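Tue 27 February
by Brisa Lozano

Home from uni, feet up, toast for tea. I promised Estrella I'd keep this diary going all semester for the manipulation project, so no skipping the boring bits (and there are plenty of boring bits!). We've called our team Skerwood, which was Eliseo's idea and stuck before anyone could think of a better one.

The job this fortnight is unpacking and packing by gripper. Pick a thing up, hold it steady, put it where it goes, do it again till your wrist complains.

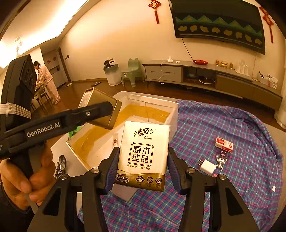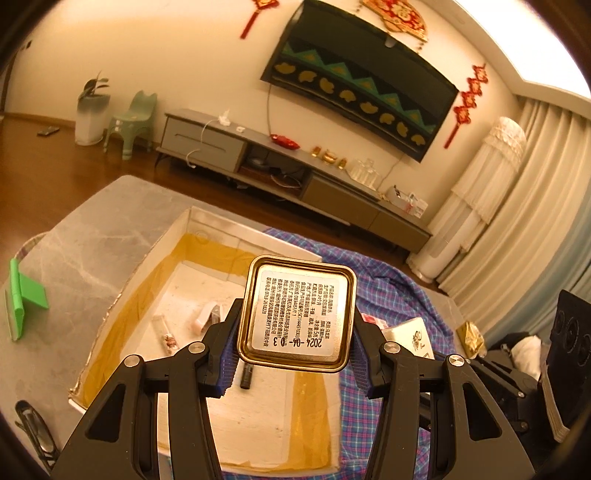
Tissue packet and gold tin in the first one, the tin from its label side in the second.

I like the tin best. It's got proper flat sides, so the pads sit nicely and you feel it the moment you've got it square. Tissues are another story – squeeze a soft packet too hard and it bulges, go too gently and it slides, and you've got to find the spot in between with two fingers and no sense of touch to speak of. I reckon I could do it in my sleep by May, which is when our demo's due, so I'd better!

Teodoro wants 1,000 good grasps before we train anything. I said 100 and see how it looks. We argued about it over chips and settled on doing 14 different objects first, then counting up later, so really he won. He's also after us to slow right down on the release, because I have a habit of whipping my hand away like the thing's going to bite me. Fair enough. I watched a couple of my clips back and it's pretty obvious, bit embarrassing too.

Still to do: write up the object list, pick a colour code for the labels, ask Melquiades if the two grippers need recalibrating separately or together. Mum rang in the middle of all that, so the list is half finished and mostly arrows.

Early start tomorrow. Bed.

Last updated Tuesday night

Recent entries
Naming the team, sort of
Left hand practice
Eliseo's spreadsheet of doom
What we learnt from dropping things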